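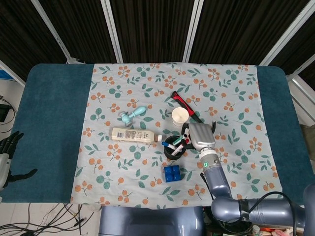

Measure the table before you buy any fabric, and measure it again once you've chosen the print. Write down the length, the width and the drop you want on each side. A short runner-style cloth needs no side drop at all: one with orange berries and green leaves on a grey-blue ground can stop before the left and right sides of the table, leave a strip of the teal surface showing at each, and hang only slightly past the front. For a full cloth, allow a drop of 20 to 30 cm all round.

## Cutting size

Add 8 cm to both the finished length and the finished width. That gives a double-folded 2 cm hem on every edge. For a table 130 cm long with a 25 cm drop at each end, the sum is:

130 + 25 + 25 + 8 = 188 cm

Wash and dry the fabric before cutting. Cotton can shrink, and a cloth made from unwashed fabric may come up short after its first wash.

## Hemming with mitred corners

1. Square up the fabric and trim off the selvedges.
2. Press a 2 cm fold to the wrong side on all four edges, then fold and press another 2 cm.
3. Open out the second fold at one corner. Fold the corner in diagonally so the crease passes through the point where the inner fold lines cross.
4. Trim the tip, leaving 5 mm beyond the crease.
5. Refold both hems. The edges should meet in a neat diagonal. Pin, and repeat at the other corners.
6. Stitch close to the inner fold, pivoting at each corner with the needle down.

Slip-stitch the diagonals by hand if they gape. I leave small ones alone.

## Matching a print

If the table is wider than your fabric, don't put a seam down the middle. Use one full width in the centre and join a narrower panel to each side. Wiebke Albers taught me to do this at the Plallden sewing room, where we made 13 cloths for the Nesside hall in May. Buy one extra pattern repeat for each joined panel. The Haberkorn print we used had a repeat of 41 cm, and we ran out on the last cloth.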